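Lernlow(ソフトウェア)

Lernlow(ラーンロウ)は、手持ち式グリッパーで記録した動作データから操作方策を学習し、ロボットアームで再生するためのソフトウェア群である。Biltmontが開発し、最初の公開版は2020年2月17日に配布された。収録、同期、軌道推定、学習、実行の各段階を一つの設定ファイルで扱えることを特徴とするが、同社が掲げる「環境を選ばない模倣学習」という表現については、裏づけが乏しいとする批判がある。

概要

Lernlowは、グリッパーに取り付けたカメラの映像と慣性計測値を入力とし、手先の六自由度の軌跡と指の開き幅を推定する。推定結果は時刻をそろえたうえで学習用の形式に変換され、方策の訓練に使われる。実機の関節角を記録する必要がないため、収録時にロボットを用意しなくてよい。

この構成自体は特に新しいものではない。視覚慣性オドメトリ、時刻同期、拡散型の方策学習はいずれも先行する研究で使われており、Lernlowの独自部分は主に段階間の受け渡しと検査用の画面にある。Biltmontの資料では「統合知覚基盤」と呼ばれているが、中身の大半は既存手法をつなぐ処理である。

軌道推定

軌道推定部は、映像から特徴点を抽出して追跡し、慣性計測値と組み合わせて手先の位置を求める。地図は収録のはじめに作成され、以後の各試行はその地図に対して位置合わせされる。位置合わせに失敗した試行は自動的に除外される。

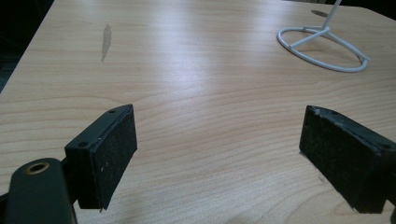
特徴点の不足は、この方式の弱点として早くから指摘されてきた。机上の作業では視野の大部分を天板が占めることがあり、追跡の手がかりは限られる。天板の木目は横方向に似た線が続くため対応づけを誤りやすく、照明の反射で中央が白くとんだ部分では、その木目さえ薄れる。残る手がかりは小さな染みや奥に置かれた白い針金のスタンドの輪郭といったものになるが、細い棒状の物体は見る角度によって検出が安定しない。反射の模様は視点とともに移動するので、これを固定点とみなせば推定位置がずれる。Lernlowには反射領域を除くマスク処理があるものの、しきい値は利用者が手で決めることになっており、適切な値を選ぶための指針は文書に書かれていない。

また、常に視野に入るグリッパーの指は背景と異なる動きをするため、推定から除外する必要がある。初期版は固定形状のマスクを用いていたが、指を大きく開閉すると指の一部がマスクの外に出ることがあった。後の版では開き幅に応じてマスクを変形させる方式に改められた。

開き幅の推定

指の開き幅は、映像中の左右の指の位置から計算される。専用のエンコーダーを必要としない点は利点とされるが、校正は個体ごとに行わなければならない。ピボット部のがたつきやパッドの摩耗は計算に含まれておらず、校正後に状態が変わっても警告は出ない。薄い物をつかむ作業ではこの誤差が無視できないとの報告があり、Biltmontは再校正を勧めているが、その頻度は示していない。

方策の学習と実行

学習部は、連続する画像と手先姿勢の履歴から、次に取るべき動作をまとめて予測する。実行部は予測された動作列を補間し、アームの制御周期に合わせて送り出す。通信と推論の遅れは起動時に測定され、その分だけ古くなった動作を捨てる仕組みになっている。

遅れを起動時に一度しか測らない設計には異論が多い。計算機の負荷は実行中に変わるため、測定値が現実と合わなくなると、アームは過去の状況に対する動作を続けることになる。設定により再測定を有効にできるが、既定では無効である。

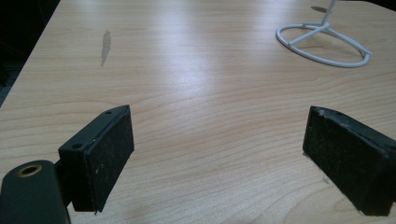
実行部には衝突回避のための簡単な制限も備わっている。手先の速度、作業領域の境界、天板からの最低高さを設定でき、これを超える指令は切り詰められる。ただし、切り詰められたことは方策に伝わらず、予測と実際の姿勢の差が広がったまま動作が続く場合がある。経路計画の機能はなく、障害物を避ける経路を求める用途には別のソフトウェアを組み合わせる必要がある。

評価

Biltmontが公開した評価では、Lyonsの作業場で収録した439回の実演を用いて方策を訓練し、物体の移動作業で高い成功率を得たとされる。しかし、評価は訓練と同じ机で行われており、異なる天板や照明のもとでの結果は含まれていない。除外された試行の数も明記されておらず、軌道推定に成功しやすい動きだけがデータに残った可能性を否定できない。

同年10月には、Flatbridgeの利用者グループが11種類の作業面で追試を行った。報告によれば、無地の面と光沢のある面では位置合わせの失敗が目立ち、同じ手順で得られるデータの量に大きな差が出た。Biltmontは収録手順の不備を理由に挙げたが、どの手順が問題であったかは説明していない。実演を1,000回程度まで増やせば差は縮まるとの見解も示されたが、これを裏づける測定は公表されていない。

一方、検査用の画面については比較的評価が高い。推定軌跡と映像を並べて再生でき、時刻のずれや追跡の途切れを目で確かめられる。学習機能を使わず、この画面だけを他の収録環境と組み合わせている利用者もいる。

関連項目

模倣学習
視覚慣性オドメトリ
ハンドアイ校正
エンドエフェクタ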